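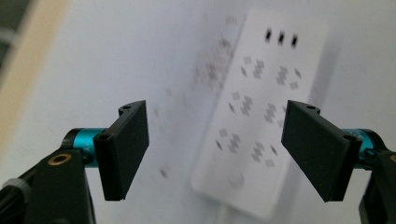 Tarjeta blanca, un poco inclinada.

15 de noviembre de 2022

Llevo toda la semana metida entre tarjetas y ya sueño con ellas. Lo digo por si alguien me ha escrito y sigue esperando respuesta (perdón, Emília, el lunes de verdad que te contesto... bueno, un día de estos). La cosa empezó en agosto, cuando vaciamos el armario del pasillo y apareció la caja grande, la de Hedilano, con todas las fichas de mi época de la tienda. Fichas de clientes, de proveedores, de colores de hilo, de cosas que ni yo entiendo. ¡Y debajo, un paquete de tarjetas blancas sin estrenar! Se me pasó por la cabeza tirarlo todo y cerré la caja a los cinco minutos.

Ahora por fin me he puesto. Mi plan es sencillo: lo que sirve se copia en limpio, lo que no sirve va al papel para reciclar, y lo dudoso se queda en un montón aparte al que prometo no añadir nada más. El montón de lo dudoso es, por supuesto, el más alto de los tres.

Lo que mejor me funciona es poner las tarjetas de pie mientras trabajo. Tumbadas se me pierden debajo de todo, del cuaderno, de las tijeras, del plato de las galletas. De pie las veo enseguida, aunque se tuerzan, que se tuercen. Kamrul, que es mucho más ordenado que yo, les hace un doblez pequeñito abajo y se le aguantan rectas como soldados. Yo lo he probado y me salen con cojera. También he probado a meterlas en una ranura cortada en un corcho, y eso va bastante mejor, pero hay que tener corchos, y en casa bebemos poco vino.

Otra cosa que he aprendido: escribir solo por un lado. Antes aprovechaba las dos caras por ahorrar y luego nunca encontraba nada, porque la mitad de la información estaba mirando a la pared. Ahora una tarjeta, una cosa. «Hilo verde botella, preguntar en Drasau.» Y ya. Si necesito más sitio, otra tarjeta. Gasto más papel, sí, pero ya no me paso la tarde dando la vuelta a todo como quien busca pareja en un juego de memoria.

Para escribir uso lápiz blando. Con bolígrafo me comprometo demasiado, y además el que tengo, uno azul de propaganda de Clinik, suelta unos pegotes horribles justo cuando estoy haciendo la letra bonita. El lápiz se borra, se repasa y no mancha la mano si una tiene un poco de cuidado (no lo tengo, ando todo el día con el canto de la mano gris).

Entre las fichas viejas salió una con el número 3174 escrito en grande y subrayado tres veces. Nada más. Ni nombre, ni fecha, ni una pista. Bok-nam cree que es un código de color y yo juraría que era la taquilla del gimnasio, aunque no recuerdo que aquel gimnasio tuviera tantas taquillas. La he dejado en el montón de lo dudoso, claro.

También apareció una receta de galletas con 700 gramos de harina, con mi letra de hace mil años y una mancha de mantequilla en la esquina. Esa la he copiado la primera. La original la guardo igual, con mancha y todo, porque no me cabe en la cabeza tirarla.

Me quedan todavía los proveedores, de la M en adelante. Si alguien tiene un truco para los separadores alfabéticos, que los de cartulina se me doblan por la pestaña, que me lo deje en los comentarios, por favor. Mañana sigo con la M.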